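4.2 The open day as a test nobody designed

Most of what we know about the handheld rig under visitor conditions comes from a single afternoon, Friday, February 11, 2022, when the Drovau building opened its doors and we were given a table, a sign with our name misspelled, and a slot between the coffee and the drone people. The protocol described in Section 3 assumes a trained operator, a quiet room and a fixed order of trials. We had the trained operator.

The task was the place setting from the Verach set, chosen on the theory that everyone understands it. An operator wearing gray gloves holds one gripper in each hand and works at a table laid with a tray, a striped placemat, a square saucer, a bowl and a spoon. The spoon has to travel between the bowl and the tray, in whichever direction the script asks for, without taking the saucer along. Visitors stood behind the tape and were invited to guess how long a trial would take. Their guesses were generous to us in the morning and less so after lunch.

We ran 40 trials in blocks of 5, with a reset between blocks. Resets were done by hand, which drew the largest crowds of the day. Several people assumed the reset was the demonstration and left satisfied.

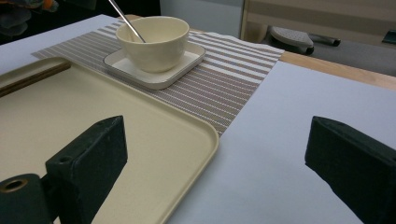
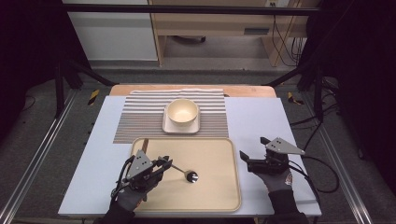

Figure 2. The place-setting task during the open day: spoon in the bowl (top) and spoon on the tray, with both grippers at the table (bottom).

Three observations from the day bear on the results in Section 5. The first concerns the spoon. On paper it is the easiest object in the set, being rigid and light. In practice a thin metal handle lying on a smooth tray gives the fingers very little to get under, and operators fell into a habit we had not written down: press one end, wait for the other to lift, then close. We have since added this to the instructions as though it had been our idea.

The second concerns pace. Operators who had been slow and careful in August became quick in front of an audience, and their trajectories show it. Approach paths were shorter, pauses before the grasp mostly vanished, and the number of second attempts went up. A learned policy trained only on these trials would presumably inherit a taste for showing off. We kept the open-day trials in the training set but tagged them, so that the comparison in Section 5.3 can be made with and without them.

The third is about talking. Our annotation scheme, built with the Brabec labeling tool, has a field for "operator distracted" with the values yes and no. By the end of the afternoon the value was yes for every trial in the last 2 blocks, during which the operator was answering questions about whether the grippers could be used for picking up after a dog. (They have not been evaluated on this.) We now think the field should have been a scale.

The full Gundico corpus, to which these trials were added, holds 1145 demonstrations, so the open day makes up a small share of it and is unlikely to have ruined anything. It did change how we collect. Sessions now include a short block with an observer present who is allowed to ask questions, and the script for the place setting fixes where the operator looks before the first grasp. We also learned that the hazard tape should go farther out. Visitors treated it as a place to put their toes, and one trial had to be dropped when a stroller reached the table leg.

Trials interrupted in this way were excluded before any analysis. All others, including the ones we would prefer not to show at another open day, were kept.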